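Snack Packages on the Bed: Does a Box With a Lid Make a Room Tidier?
Project report, Household Studies elective
Group members: Pao-chu Tse, Nikola Begović, Doina Softić
Handed in Jul 7, 2026

Why we picked this

Our course reader says that "containment" is the cheapest way to tidy a bedroom. You buy a box with a lid, you put the loose things in it, and you are done. The reader gives no evidence for this. Two of us have owned boxes like that for years, and our rooms look the way they look, so we wanted to check.

We narrowed the question to snacks. They are small, they come in awkward shapes, and in a student bedroom they end up in the same place as the schoolbooks and the laundry. Clothes would have taken too long to sort, and paper has already been done by the Thoroddsen group.

What we did

We kept a log for 40 days in six bedrooms, all in the Urport building. Each room got one lidded storage box. The person living there was asked to put every unopened snack in it and to write down where any snack was found outside it at bedtime. We did not tell people where to keep the box, which we now think was a mistake. Three put it on the floor, two on a shelf, and one kept it on the bed and moved it at night.

A "stray" was any packaged snack outside the box at bedtime. A packet standing on the closed lid counted as a stray. We argued over this for most of a meeting. Nikola wanted to count the lid as part of the box. Doina said that if the lid is a shelf then everything is a shelf, and she won.

What we found

Over the whole period we logged 181 strays. That sounds like a lot until you divide it by rooms and nights, and then it is less than one per room per night. The reader would probably call this a success. We are not so sure, for a few reasons.

First, we have no numbers from before the boxes arrived. We should have kept a log without boxes for at least a week in June and we did not, so we can't say whether 181 is better or worse than normal.

Second, the people keeping the log were the same people eating the snacks. In one room no strays at all were written down during the final week, and the person in it admitted to filling in that week's sheet in one sitting.

Third, shape mattered more than we expected. Chocolate bars went into the box without trouble and stayed there. Flat packets of rice crackers slid down the side and were forgotten. Anything puffed up with air, like a bagged pastry, took so much room that the lid would not close, and once the lid was off it tended to stay off. An open lid lying upside down is a tray, and a tray collects things. In our notes the lid picked up workbooks, more snacks, a phone charger and one sock.

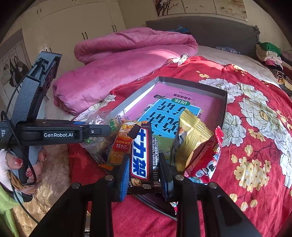
Fig. 1. Grey lid on the bed with a pink-covered workbook in it and snacks piled on and around it, among them a Snickers, a rice cracker packet and a pastry in a clear bag.

Ottar Nygård read a draft and objected that we were blaming the box for what the lid did: take the lid away, he wrote, and you have a plain bin, which might work perfectly well, so the report should say "lids" wherever it says "boxes." He also thought that six rooms was too few to say anything about shape.

We accept the second point. On the first we only half agree. The boxes in the reader all have lids, and the claim we tested was about those. A bin with no lid would be a different project — maybe a better one.

Cost

The reader calls this method cheap. The boxes were borrowed from the Noltance storeroom, so we paid nothing and can't judge. We would have liked to compare them with a drawer divider, but ran out of time.

What we would change

Keep a log before handing out any boxes. Fix the place of the box in every room. Have somebody from another room do the bedtime check. Record the snack type every time, since we only started doing that on the second sheet and had to leave the earlier nights out of our notes on shape.

Pao-chu would also like to test whether people simply eat more when the snacks are all in one place. Two of the six said they did. Neither wrote down how much.

The log sheets are in the blue folder, sorted by room. Sheet 6 has a coffee stain over the totals, and we retyped it on the back.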